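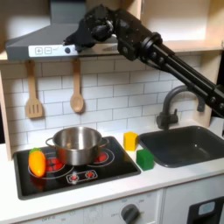

Toy Kitchen Tips: What's Worth Doing and What Isn't

I get sent a lot of advice about play kitchens. Most of it wants you to buy something. Bins that fit inside other bins, special wipes, a label maker, a rolling cart in a color called oat. I have had a toy kitchen in my house for six years, one I bought secondhand and one that came after it, and I've tried more of this stuff than I care to admit. What follows is the part that held up, along with a few things I would skip.

Cleaning the counter

White counters on toy kitchens show everything. Crayon, jelly, the gray film that comes off small hands. The internet says baking soda paste. I'd be careful with that. On my first kitchen, a Cliscombe, the paste took the shine off a patch near the sink and the patch then held dirt better than anything around it. A damp cloth and one drop of dish soap does the same job if you do it on Thursday and don't leave it for a month. For crayon, a plain white eraser gets most of it.

Skip the "toy-safe" sprays. I paid for a bottle of Nullow's and compared it with soapy water on two halves of the same counter. My husband couldn't tell which half was which. Neither could I.

Printed burners and dials

If the burners on yours are a printed graphic, treat them like a printed graphic. No scouring pads, no melamine sponge, no scraping at a sticker with a knife. Those white sponges are a very fine abrasive, and I have seen one take the red out of a burner in under a minute. Vegetable oil on a cotton ball, left on for a bit, will usually lift sticker glue. Wipe it off well or the whole cooktop turns into a fingerprint collection.

Glossy black is going to show smudges whatever you do. Dry it with an old T-shirt and move on with your life.

Pots

A small real steel pot is better than the toy ones, in my opinion. It can go in the dishwasher if the maker says so, and it doesn't crack when it's dropped on tile. People will tell you it's too noisy. It is noisy. Put a folded washcloth in the bottom when it's put away and that's one less clang at 6 in the morning.

Check the handles every so often. Riveted or welded ones mostly stay put, but if yours are held on by screws, the screws work loose. I tighten mine when the clocks change, which is the only way I remember.
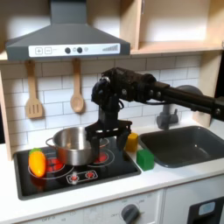
How much food to leave out is where I part ways with nearly everyone. The popular method is to sort by food group, with a basket for fruit, a basket for vegetables, and picture labels on the front. I did it. It looked lovely for one evening. A four-year-old has no interest in keeping a carrot away from a banana, and you're the one who ends up re-sorting.

What works for us is a short supply. A few pieces on the counter, the rest in a shoebox in the closet, and a swap when they start looking bored. Blocks are welcome. A yellow block can be butter or cheese, and I've been served it as both in the same meal. I don't see any reason to buy the 800-piece food set when most of it ends up under the couch.

One letter on this subject, from Jurgita Dzene, who disagrees with me: "We leave everything out and put everything back at bedtime in one big bag. No categories. It takes as long as one song." Fair enough. I tried it and it took longer than one song, but her children may be better trained than mine.

Hooks for utensils

Good idea, usually done badly. Stick-on hooks fall off a painted backsplash and take paint with them. If your kitchen has a rail or hooks under the hood, use those and keep it to a couple of wooden utensils. Any more and they tangle, and the tangled ones get yanked. Wooden spoons that get chewed should be looked over for splinters. I rub ours down with fine sandpaper and throw out the ones that split.

The sink

Lift the basin out if it comes out. Mine does, and what was under it in April I will not describe. If yours is fixed, a dry paintbrush gets crumbs out from around the rim much better than a vacuum nozzle does. Run it around the foot of the faucet too.

Water play in a toy sink is oversold. If the cabinet is made of pressed board, water gets into the seams and they swell, and they don't go back. Use a dishpan on the porch.
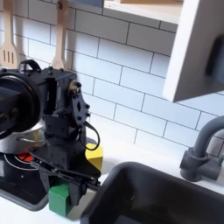 Green block at the front of the counter, yellow one behind it, sink to the right.

Keeping the front edge clear

Anything near the front edge ends up on the floor. I used to run a strip of clear bumper tape along there, the Skuveck kind. It collected lint and came off in a week. Now we just push things back toward the wall before leaving the room. Doesn't always happen.

Storage carts

The Magesa cart has been recommended to me by about 533 people. It's fine. It's also as wide as the kitchen it's supposed to serve, and the casters pick up hair. Before you buy any cart, empty the cupboards in the toy kitchen and see what's living in there. Ours had a winter boot, a phone charger and most of a puzzle. Once those were out, the pots fit.

Loose doors

Tighten the hinge screws by hand. A power driver strips soft board fast. If the hole is already stripped, wood glue and a toothpick, snapped off flush, leave overnight – then put the screw back in slowly.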